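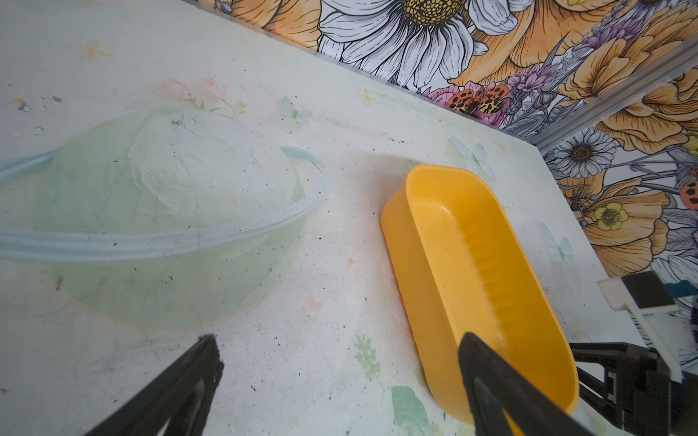 March 3, 2019

**Dough task, bowl to tray. Station 2, wrist camera.**

Goal for the day was 70 usable demonstrations of the transfer: approach bowl, pinch a piece off the mass, carry, release in tray, return to start pose. Teleoperated with the Antwi leader arm, recorded through Lodik. Objects are the green bowl and the orange tray. Printed tabletop and floral backdrop stay in for this whole block.

Running total on the task before this session: 1,757 episodes, all stations, all backdrops. Of those, 228 are tagged `dough`. The rest are rigid objects and should not be pooled with these for the first training run. I have asked for a separate manifest.

**Setup**

- Gripper zeroed, open and closed limits checked against the January sheet. Closed limit had drifted, rewrote it.
- Wrist camera exposure locked. Auto exposure was hunting every time the wrist passed over the bowl, and the white table makes it worse. Locked value is in the station config under `wrist_exp`.
- White balance locked also. The bowl is translucent and its tint shifts a lot with the auto setting.
- Bowl left, tray right, as seen from the wrist. Bowl position jittered by hand between episodes, tray rotated. No marks on the table. Last block had tape marks and the policy learned the tape.

**Episode boundaries**

Start is the first frame after the leader arm clutch engages. End is fingers open over the tray plus a one second hold. Do not trim the hold. Irkeo uses it to find the release and without it the segmenter places the boundary in the carry phase.

Regrasps are kept if the operator recovers without resetting. Tag `regrasp`. Dropping a piece on the table is a fail, but keep the file, tag `drop`, and continue from the next reset.

**Notes during collection**

First batch was too slow. Operator (me) was pausing above the bowl to line up, and the pause shows in the action trace as a flat section with small noise. A cloned policy will sit there. Rejected the batch and redid it with a continuous approach.

Dough sticks to the finger pads. Release is not clean on the first opening and I had been shaking the wrist to clear it. The shake is now in a number of episodes. Decided it is a legitimate part of the skill, but it needs to be consistent: open fully, one short lateral motion, hold. Anything with more than one shake gets tagged `messy_release` and stays out of the first run.

Wiped pads every 4 episodes. Tried longer intervals, grip behavior changes too much between the first and last episode of the set. Wiping more often costs time and gives a pad condition we will never see at deployment.

The mass gets smaller as pieces come off, so late episodes in a set have a lower grasp height. Good for variety, bad if every set starts from full. Start some sets with part of the dough already removed. I did this for the second half only. Should be in the protocol from the start.

Specks and crumbs on the table: leave them between episodes, clear them between sets. Cleaning every time makes the backgrounds too uniform.

**Lodik**

Dropped frames on the wrist stream twice. Both times the disk writer was behind, both times the preview window was open at full size. Closed the preview and it did not recur. The timestamps in the affected files are monotonic but have gaps, so the standard check passes them. Need a gap check. Added to the list.

Joint stream and wrist stream offset measured with the tap test at the beginning and end of the session. Same value both times, so no drift correction applied.

**Labels**

Language string for all episodes in this block: `move a piece of dough from the green bowl to the orange tray`. Earlier files say "container" for the tray. Flivberg export treats these as separate tasks, so rewrite the old strings before the merge, not after.

**Open**

- Gap check on timestamps
- Rewrite old strings
- Wrist shake: review with whoever runs the next block, agree on one motion
- Second backdrop, same objects
- Swap bowl and tray sides for at least one set. Everything in this block has the carry going left to right
- Order spare pads, the edge of the left one is getting ragged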